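伝わるレシピの書き方　登壇メモ(しゃべる用)

持ち時間15分+質問。前半で早口になる癖があるので、水を飲むところを決めておく。

あいさつ。Drurbridgeの料理教室で教えながら、Zisettiというレシピ集の編集をやっています。今日は写真の撮り方でも盛りつけでもなくて、文章の話だけします。お腹がすく話を期待していた方、ごめんなさい。

まず材料欄から。「卵 2個」。これ、みなさん書きますよね。私もずっと書いてました。 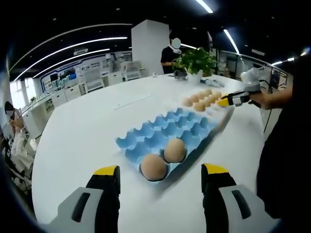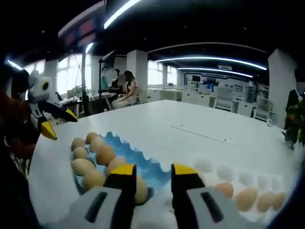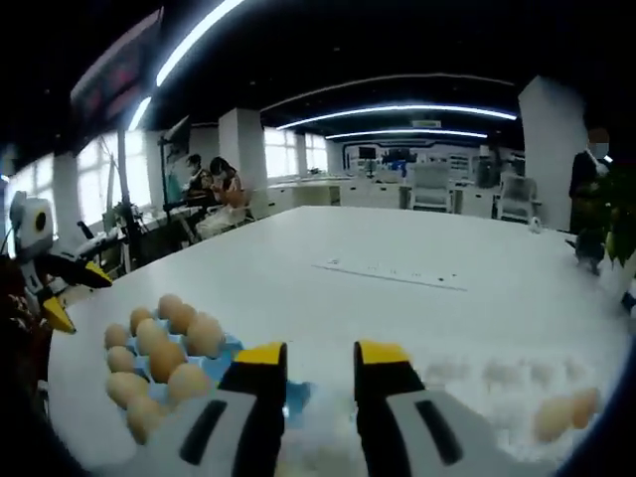 茶色い卵、青い容器。

で、卵2個って何グラムですか、という話です。
(会場に聞く。手が挙がらなくても待つ。三秒くらい。長く感じるけど待つ)

日本のスーパーだとサイズの表示がありますけど、書いた人の冷蔵庫にLがあって、読む人の冷蔵庫にSがあったら、もう別の生地なんですよ。オムレツならどうでもいい。だし巻きもまあ、なんとかなる。でもシュー生地でこれをやると、ゆるくてべちゃーっと広がったり、逆に固くて絞れなかったりする。私はべちゃーのほうを生徒さん全員でやりました。あの日の教室の空気、いまだに思い出すと耳が熱くなります。

なので卵は「溶いた状態で何グラム」と書くか、せめてサイズを書く。シュー生地だったら「様子を見ながら加える」になるんですが、この「様子を見ながら」がまた大問題なので、あとで戻ってきます。戻ってくるのを忘れない!(付箋)

次、単位の混在。
うちのレシピ集には1,655本のレシピが入ってます。前の編集担当から引き継いだとき、いちばん困ったのがカップでした。200mlのカップで書く人、240や250のカップで書く人、「家にあるマグで」と書いてくる人。マグ派の人の気持ちはすごくわかるんです。おばあちゃんがそうしてたとか、そういう思い出ごと書きたいんですよね。だから私は消しません。消さないで、うしろに括弧でグラムを足してもらいます。「いつものマグ一杯(牛乳なら何グラム)」。これで台所の匂いも残るし、作る人も助かる。

重さの話でひとつ。Eun-seong Seolさんの蒸しパンの原稿に「薄力粉 267グラム」と書いてあったんですね。267。ちょっと笑っちゃって、270でいいですかってメールしたんですよ。そしたら返事が、いいですよ、ただし味は変わらないけど私の気持ちが変わります、って。
(ここ笑いが来なくても進む)
もともとご実家のSeolというお店で、升みたいな木の器で量っていたのを、あとから秤に載せたら267だったそうです。結局そのまま載せました。きりの悪い数字って、読む側には「この人ちゃんと量ったんだな」という合図にもなるんですよね。全部がこの調子だと疲れますけど、一か所だけあるのは私はけっこう好きです。

水を飲む。

手順の書き方に行きます。

私が原稿を直すとき、最初に見るのは動詞です。「混ぜる」が何回出てくるか。よく出てくるんですよ、ほんとに。粉を混ぜて、卵を混ぜて、さらに混ぜて、さっくり混ぜる。書いてる人の手の中では全部ちがう動きなのに、文字にすると全部「混ぜる」。
なので書き分けてもらいます。泡立て器をボウルの底につけたまま円を描く、とか。ゴムべらで底からすくって、ひっくり返して、ボウルを少し回す、とか。長い! 長いんですけど、一度だけ長く書いておけば、二回目からは「同じように」で済みます。
「さっくり」「ふんわり」「とろっと」は使っていいと思ってます。日本語の得意技なので。ただ、単独で置かない。「すくって落とすと、跡がしばらく残ってから消えるくらいとろっと」みたいに、目で見て確かめられることとくっつける。

それから順番。
材料欄の順番と、手順で使う順番はそろえてください。これだけで読みやすさがまるで違います。あと、手順の五番目で突然「常温に戻しておいたバターを」って出てくるやつ。戻してないです、冷たいです、カチカチです。私たちはもう粉だらけの手で冷蔵庫を開けてるんです。下準備は最初に書く。オーブンの予熱も最初に。いや、予熱はものによるか。一晩寝かせる生地の冒頭に「オーブンを180度に予熱する」と書いてあるのを見たことがあって、朝まで焼くのかなと思いました。寝かせる工程があるなら、その後ろに置く。

(時計を見る。ここで半分を過ぎていたらカップの話を短くしすぎてるか、Seolさんの話をしすぎてる)

さっきの「様子を見ながら」に戻ります。忘れてませんよ。

教室のアシスタントをしてくれているYeshi Alemnehさんが、私の原稿を読んで、余白に「だれの様子?」って書いてきたことがあります。生地の様子に決まってるじゃない、と思ったんですけど、たしかに読み返すと主語がない。鍋の様子なのか生地の様子なのか火加減なのか、初めて作る人にはわからないんです。それで書き直したのが、
「へらで持ち上げて、三角形に垂れて止まるまで、卵を少しずつ足す。全部入らなくてもよい」
です。最後の一文が大事で、これがないとみんな律儀に全部入れるんですよ。材料欄に書いてあるものを残すのって、怖いじゃないですか。私も怖い。なので、残していいときは残していいと書く。
逆に「足りなければ足す」も同じで、何を、どれくらいずつ、どうなるまで、の三点セット。塩ならひとつまみずつ味を見て、とか、水なら小さじ一杯ずつ、粉っぽさが消えるまで、とか。

時間の書き方。
「15分焼く」だけだと、オーブンによっては黒いものが出てきます。うちの古いオーブンは右奥だけ火が強くて、右奥のクッキーはいつも私のおやつです。時間は書いていいんです、目安がないと出かけられないので。でも時間のうしろに、かならず終わりの合図をつけてください。「縁が色づいて、真ん中を押すと戻ってくるまで」。音でもいいです。揚げ物なんかは音のほうがわかりやすい。泡が小さくなって、じゅわじゅわがぱちぱちに変わる、みたいな。ここは口で音まねをする。恥ずかしがらない。

前書きの長さについて。これ、質問でかならず聞かれるので先に言っちゃいます。
長い前書き、私は好きです。ただし、作るのに必要な情報を前書きに隠さないでほしい。「そうそう、このケーキは二日目がおいしいんですが」って思い出話の途中に書いてあると、みんな見逃して当日の朝に焼くんですよ。二日目がおいしいなら、タイトルのすぐ下に書きましょう。思い出は思い出で、どれだけ長くてもいいです。Clurkhamの朝市で買ったルバーブの話を延々と書いてくれた人がいて、あれは私、何度も読みました。レシピのほうはまだ作ってないです。

保存のこともちょっとだけ。「日持ちします」はやめて、どこで、何に入れて、いつまで、を書く。書けないなら「その日のうちにどうぞ」でいい。自分で試していない日数は書かない。これは編集側からの強いお願いです。
代用も同じで、「牛乳は豆乳でも可」と書くなら一度は豆乳で作ってみてください。作っていないなら「豆乳では試していません」と正直に。そう書いておくと、試した人が感想をくれたりします。うちではそれで改訂版になったものがいくつもあります。

いちばん効く直し方。
書いたものを、作ったことのない人に渡して、自分は台所の隅に座って黙って見る。これです。口を出さない。つらいですよー。「あっ」と言いたくなるところが全部、直すところです。私は口にせんべいを入れておきます。噛むとうるさいので、入れるだけ。
Yeshiさんに初めて蒸し鶏の原稿で作ってもらったときは、開始早々、鍋の大きさで止まりました。「鍋に湯を沸かす」。どの鍋、お湯どれくらい、蓋は要るの。私の頭の中には、うちの片手鍋がはっきり見えてたんですけどね。
一緒にやってくれる人が近くにいない場合は、声に出して読みながら、何もない台の上で手だけ動かしてみてください。エア調理。泡立て器を持ったままの手で卵を割ろうとしている自分に気がつくと思います。

残り時間で、持ってきた原稿を一本その場で直す。
(配った紙の裏面。にんじんのポタージュ。わざと「適量」をたくさん入れてある)
読み上げて、引っかかったところで手を挙げてもらう。最初の「適量」は水、次が塩、最後がパセリ。パセリの適量は、適量でいいです。ここは直さない。好きなだけどうぞ。
「柔らかくなったら」は、何で確かめるか聞く。竹串が出たら拾う。フォークでもいい。
「ミキサーにかける」の前に、少し冷ます、が抜けている。熱いまま蓋をして天井まで飛ばした話、時間があればする。なければしない。

時間が余ったとき用:小さじとスプーンの話、ひらがなにするか漢字にするか(「茹でる」問題)、写真の説明文に手順を書いてしまう人の話。

終わりのほうで言うこと。投稿の締め切りは12月の頭です。下書きでも大丈夫、マグ一杯でも大丈夫です。グラムは一緒に量りましょう。

質問へ。マイクは後ろの方から回してもらう。聞こえにくい質問は復唱すること。

持ち物:配布の紙、デジタル秤(電池!)、赤ペン、せんべい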